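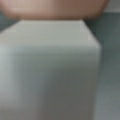 Civdale support wrote back that a pink which slides toward tan is nearly always a lighting complaint, and asked for the room to be ruled out before anyone talked about a replacement. They wanted the lamp types, the direction of the daylight and the color of whatever the piece stands against.

**Status:** open, waiting on customer
**Opened:** September 29, 2020
**Product:** Sondano matte decor piece, salmon
**Bought from:** Meléndez, Zudville branch
**Problem:** color reads pink in some conditions and tan or light brown in others. Two sides of the same piece can look like two different shades.

### Original report

The piece was ordered as salmon to go with a gray setting. At the Meléndez counter it was clearly pink. At home it is pink toward one side and brownish toward the other, and in the evening the pink is mostly gone. There is no stain, no patch with an edge to it, and no difference in feel. The finish is smooth and matte all over. I would like to know whether this is a bad finish or normal for the line.

### Information requested by Civdale

- Room lighting: one ceiling fixture with a warm bulb, one table lamp with a 40-watt incandescent bulb.
- Daylight: one window, to the left of the piece. No direct sun in the afternoon.
- Background: gray.
- Cleaning products used: none so far. Dry cloth only.
- Distance from the nearest heater: 200 cm.

### Log

**Test 1. Table lamp off, ceiling fixture on.**
Whole piece shifts toward tan. The difference between the sides is smaller but still there. Left it this way for 15 minutes and looked again in case my eyes needed to adjust. No change that I could see.

**Test 2. Both lamps off, daylight only.**
Pink returns on the window side. The far side is darker and closer to brown. This is the condition in which the piece looks most like two shades.

**Test 3. Daylight only, piece turned halfway around.**
The side that had looked brown now faces the window and looks pink. The side that had looked pink is now the brown one. Repeated once with the same outcome. I take this to mean that the color follows the light and is not fixed to one part of the finish.

**Test 4. White card behind the piece.**
Held a sheet of plain card between the piece and the gray. The pink looked weaker, which I did not expect. Took the card away and it looked stronger again. Civdale commented on this in the next reply: a gray with a cool cast will make a warm color look warmer, and a bright white next to it can make the same color look dull. They suggested leaving the gray alone.

**Test 5. Different bulb in the table lamp.**
Swapped the incandescent for a daylight-type LED. Evening color is much closer to what I saw at the counter. The side away from the lamp still goes brown, but the change is gradual and there is no visible line. 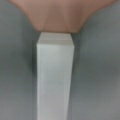 The remaining question was the finish itself. A glossy surface gives a highlight that shows which way the light is coming from, so the eye corrects for it. A matte one has no highlight, and the shading gets taken for a change in pigment. I had assumed that matte would look more even, and had picked it over the gloss version for that reason.

**Test 6. Surface check.**
Wiped one side with a dry white cloth, then the other. No color on the cloth either time. Repeated with a damp cloth on the underside, per Civdale's instructions, and let it dry for 30 minutes. No color on the cloth and no mark left on the finish.

**Test 7. Comparison with a second piece.**
Meléndez agreed to put their shelf sample next to mine at the counter. Under the shop lights the two matched from the front. Turned a quarter of the way, both went browner on the side away from the lights, by the same amount as far as I could judge. The shelf sample has been out since May, so if the finish faded quickly, it should have been the paler of the two. It was not.

### Civdale, second reply

The salmon in the matte line contains a brown component and will always move toward tan in warm or low light. This is within their tolerance and is not treated as a defect. A defect would be any of the following:

- a color difference that stays in the same place when the piece is turned
- color coming off on a dry cloth
- a shiny patch in the matte finish

If any of those appear, the ticket can be reopened with the original order number and Meléndez will exchange the piece without further tests. They also asked that I not use a polishing spray, which fills the matte surface and cannot be removed afterward.

### Changes made

1. Daylight-type LED left in the table lamp.
2. Lamp moved to the side opposite the window, so that the two sides get similar light in the late afternoon.
3. Ceiling bulb not changed yet. It is still the warm type, and the piece still goes tan when that is the only light on.
4. Background left gray.

### Open items

The product page on the Sondano site lists the color as salmon only. I asked Civdale whether the page could mention the shift, or show the piece in warm light as well. They passed the request along and gave no date. Replacement request withdrawn – ticket can be set to resolved once the ceiling bulb has been swapped and checked for an evening.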